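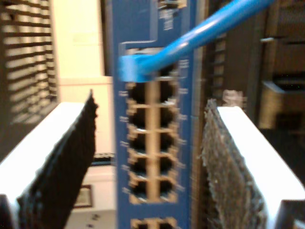

Label Your Cables, and Other Dull Advice I Stand By

For eighteen years I have looked after computer networks in places too small to have anyone doing it full time. Dental offices, a print shop, two schools, a seed warehouse, a law firm with more printers than lawyers. When people ask what I have learned from it, I think they expect to hear about hackers. What I mostly learned is that small organizations do not write things down, that this costs them a great deal, and that they would rather pay the cost than do the writing.

I want to argue that the writing should be treated as part of the job, paid for as part of the job, and checked like any other part of the job. At present it is treated as a favor that the tidy sort of worker does at the end of the day if there is time.

Take a move I worked on a few years ago. A wholesaler called Brekov was leaving one building for another across town. They had 40 desks, a warehouse floor and a phone system. The equipment was decent and well kept. The man who had installed it had left for another company on good terms, and by all accounts he was very capable. He had kept the whole layout in his head. There was a drawing, but it showed the office before a wall had been knocked through, and none of the numbers on the wall plates matched the numbers at the other end.

We spent two nights tracing lines. One person stood at a desk with a tone generator and the other stood in the closet with a probe, and we shouted down the hallway. It is not hard work. Anyone can be taught to do it before lunch. But it was two nights of wages for two people, spent finding out things that somebody had already known and had simply kept to himself.

The owner was not upset about this. He thought of it as the normal price of moving. When I suggested paying for a few extra hours so that we could label both ends of every line and leave a proper list, he asked if it was really needed, given that everything now worked.

That question is the center of the problem. Once a thing works, the record of how it works looks like decoration. Its value shows up later, usually to a different person, often in a different year. The one who pays for it and the one who gains from it may never meet. So it gets cut, and each cut is reasonable when you look at it alone.

My grandmother's neighbor, Safta Tudose, ran the kitchen for church dinners for most of my childhood. Every shelf in her pantry had a strip of masking tape on it saying what belonged there, and she dated the jars. Other women teased her about it. Then she broke her hip one December, and the dinner went ahead without her, cooked by people who had never been in charge of it. They found the big pots. They found the list of who was owed a plate at home. I remember the food being a little salty and otherwise the same.

I thought nothing of it then. Now I think she had done something generous. She had made it possible for the work to go on when she was flat on her back, and she did it knowing that it made her less necessary.

People do not like to talk about that last part. A good many workers keep things in their heads on purpose, or half on purpose. If only you know which breaker feeds the walk-in cooler, they have to call you. I understand this. In some workplaces it is the only job security on offer, and I am not going to scold a person for holding on to it. If a manager treats everyone as easy to replace, the staff will make themselves hard to replace by the cheapest method they have. Managers who want good records should start by making it safe to hand them over.

But I have also seen what it does to the person. I knew a technician at Pîrvu, a small packaging firm, who could not take a vacation without his phone. He complained about it every summer. He was proud of it too. When his father was sick he was still answering questions from the hospital parking lot about a password and a switch that needed to be turned off and on again. None of those calls needed him. They needed half a page of notes in a drawer.

There are fair objections to all this, and I will go through the ones I hear most.

The first is that records go out of date, and a wrong record is worse than none. It is true that they go out of date. I do not agree that a wrong record is always worse. An old drawing of an office tells you what somebody intended, and that is a place to start. What does real harm is a record with no date on it, since you cannot tell how much to trust it. Write the month and year at the top of the page. Put your initials there as well.

The second is that software does this now. There are programs that will map a network and draw you a picture. I have used several, and the last one, Flillby, I still use. It can tell me that something is connected to a port and how busy it is. It cannot tell me that the line goes to the old reception desk, that the desk is now behind a filing cabinet, and that the line must never be unplugged on a Friday afternoon as the payroll machine is on it. A person has to write that sentence.

The third objection is time, and it is the serious one. Everybody is short of it. My answer is that the time gets spent either way. At a preschool called Nanico, I kept a log for one school year of why I had been called in. Out of 21 visits, 8 were for something that a note on the wall would have settled. I billed for every one of them. It was good money for me and a silly way for a preschool to spend its budget. I showed the director the log, we put up the notes, and I lost some income. She still sends me a card at the holidays.

So what would I ask for? Very little, compared with the manuals that large companies produce and leave unread. Label both ends of anything that has two ends. Keep one list, on paper, in the same place as the thing it describes. When you change something, change the list before you put your tools away. Write for a stranger who is tired and has been called in at night, and leave out the abbreviations that only you use.

Then put it in the price. If you hire a plumber, an electrician or someone like me, ask for the written record as a line on the quote, and do not pay the final bill until you have it in your hand. If you are the one doing the work, put the line on the quote yourself. Some customers will ask you to take it off. I used to agree. For the last several years I have refused, and I have lost a few jobs over it to people who charge less and leave quicker. Two of those customers have called me since, to trace lines.

The same goes at home, where I am worse at it than I would like. It took me years to mark the shutoff valves in my own basement. My wife asked me one evening which one was for the outdoor faucet, and I had to go down and turn them one at a time while she stood in the yard and yelled. There are paper tags on them now, tied with string. The one for the upstairs bathroom has come off and I have not replaced it yet.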